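How Robots Follow the Rules
A reading page for curious kids, from the Prulby Science Room in Hollenness

If you have ever played a board game with a cousin who makes up the rules while you play, you know why rules need to be written down before the game begins. Robots are a little like that. A robot arm is strong, it doesn't get tired, and it will do the thing it was told to do even if that thing turns out to be a silly idea. So the grown-ups who work with robots agree on rules first, and they write them down, and then (this is the part that takes patience) they stick to them even on a busy afternoon when everybody would like to go home.

On this page we are going to look at a job that sounds very small, which is bringing two hose ends together with two robot arms. At Hollenness we call it the Longo job, after the name painted on the door of the workroom. You might think there couldn't be many rules for a job like that. Well, the rule book for our workroom has 70 pages! We won't read them all. We will just visit the ones we like best.

What a rule is, and what a standard is

A rule tells you what to do in one place. "No running by the pool" is a rule at your pool. A standard is bigger. It is a set of rules that lots of people in lots of places have agreed to share, so that a robot built in one country can be used safely in another. Experts sit together and talk and argue and write, sometimes for years, and at the end there is a long document with numbered parts.

Then there is good practice. Good practice is all the sensible stuff that people have learned by doing the job. It is like putting the cap back on your marker. There is no law about it, but your marker will last longer, and so will your friendship with whoever owns the marker.

Rule one: Clear the table

Before the arms start, the table gets cleared. Pencils, tape, snacks, the mug that always seems to be there, all of it goes on a shelf outside the line. A robot arm that bumps a mug doesn't say "oops." It may keep right on pushing, and now you have a puddle next to something that runs on electricity.

A clear table also helps the people. When there is nothing on it except the work, your eyes go straight to the work, and if something is out of place you will notice it much sooner. Try it with your own desk before you do homework and see if you feel the difference. 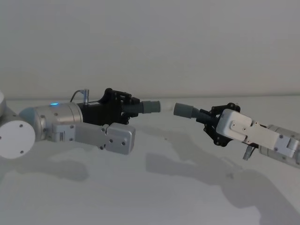
Rule two: People stay behind the line

Every robot workroom has a place where people may stand and a place where they may not. Some rooms use a fence. Some use a special beam of light that stops the robot if you step through it. Ours has a wide yellow line on the floor, and a gate that stops the arms when it opens.

How far away should the line be? Here is a bit of arithmetic that the grown-ups do. They find out how far the arm can stretch when it is all the way out. They find out how fast it can move. Then they work out how long it needs to come to a stop, and how quickly a person might be walking toward it. The line goes far enough back that even a person in a hurry can't reach the arm before it has stopped. For our arms, the longest stretch is 740 millimeters, which is a bit less than the height of a kitchen table, and the line is quite a lot farther back than that.

You may wonder why they leave so much extra room. It is for the same reason your mom or dad leaves extra room behind the car in front. Machines need a moment to stop, and people need a moment to notice.

Rule three: Know your stop button

There is a big red button on the wall, and another on the control desk. When somebody presses one, the arms stop. Anyone in the room is allowed to press it, and that includes the newest helper and any visitor. You don't have to ask first. You don't have to be sure. If you press it and everything was fine after all, people will say thank you and start again.

This is such an important rule that the room can't open in the morning until both buttons have been tested. Somebody presses each one, watches what happens, and writes it in the logbook. Our logbook has 591 of these morning tests in it, all in different handwriting, and a few with a coffee ring.

Rule four: Slow when it's close

Now we come to the hose job itself, and this is where good practice really earns its keep. Think about threading a needle. You can move your hand as fast as you like while the thread is far away, but when the thread gets near the eye of the needle you slow down, hold your breath, and maybe stick out your tongue a little. (Sticking out your tongue is not in the standard.)

Robot arms should do the same. The rule in our book says that when two parts are near each other, both arms switch to slow speed. It also says the parts must be lined up before one goes toward the other. If one end is too high or tilted to the side, pushing harder will only bend something, or scratch it, or send it shooting off across the room. 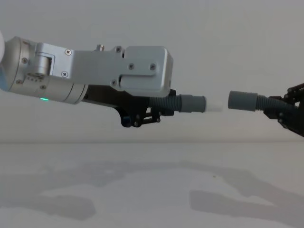 Lining up is harder than it sounds, by the way. You have a wonderful pair of eyes and ten fingers that can feel the tiniest bump, and you have been practicing since you were a baby. Take two cardboard tubes of slightly different sizes, hold one in each hand, and try sliding one into the other with your eyes closed. You will feel your hands making little corrections all the time, a nudge up, a nudge left. Someone has to teach a robot every one of those nudges, or give it lots of chances to learn them.

That is also why there is a rule about squeezing. A gripper is the part of the robot that works like a hand, and it must hold tightly enough that the hose piece doesn't slip, and gently enough that it doesn't get squashed. People choose the squeeze before the job begins and write the number down, so that tomorrow's team can use the very same squeeze.

Rule five: One person is in charge of Go

When several people share a robot, things can get muddled. One person thinks the arms are resting. Another thinks it is time for the next try. So the rule is that only one person at a time can say Go, and that person wears the green Prosik badge. If you aren't wearing the badge, you can't start the arms. (You can always stop them, remember! Stopping belongs to everybody.)

Before saying Go, the badge wearer says three things out loud: "Table clear. People back. Starting now." It feels a bit funny the first few times, like talking to yourself in the supermarket. After a while it feels funny not to say it.

Rule six: Look at the lights, but ask too

Many robots have little lights on them. They can be helpful, but here is a warning - the colors don't mean the same thing on every robot in the world. On one machine a green light may mean "I am ready," and on another it may mean "I am working." A blue light may mean something else again. So good practice is to learn the lights for the robot you are using, from the book that came with it, and never to guess from a different robot. 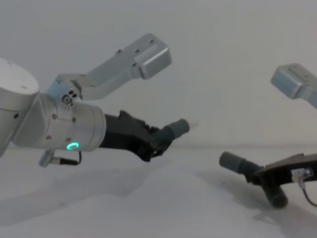 It's the same with a robot that is standing still. Still does not always mean off. It could be waiting for its next instruction, the way a cat sits waiting by a door, and then all at once it moves. In our workroom we treat every arm as if it might move, until the power has been switched off at the wall and the switch has been locked with a little padlock. The person doing the repair keeps the key in their own pocket, so nobody else can turn the power back on by mistake while they are working.

Rule seven: Write down what went wrong

This one can be hard, for grown-ups most of all. If a part gets dropped or an arm goes somewhere it shouldn't, the person who saw it writes it down, with the time and what they noticed. They don't get in trouble for writing it. Last October we changed the speed rule after reading 9 notes in the logbook that all described nearly the same wobble. If people had kept quiet, we would still have the wobble.

Make your own robot rules

You can play this at home or in class with one friend. You will need two cardboard tubes that almost fit together, and a scarf.

One of you is the robot. The robot wears the scarf over their eyes, sits at a table, and holds a tube in each hand. The other one is the programmer, and may only use words.

Before you begin, write down your rules. What word means stop? How slow is slow? Who says Go? Is the table clear?

Now try to join the tubes. When you've had a few tries, swap places, and look at your rules again. Cross out any that didn't help and add the ones you wished you had.

Words to know

Gripper: the part of a robot arm that holds things.
Joint: a place where the arm can bend or turn, like your elbow.
Logbook: a notebook where a team writes what happened.
Standard: a set of rules that many people have agreed to share.
Stop button: press it if you're worried!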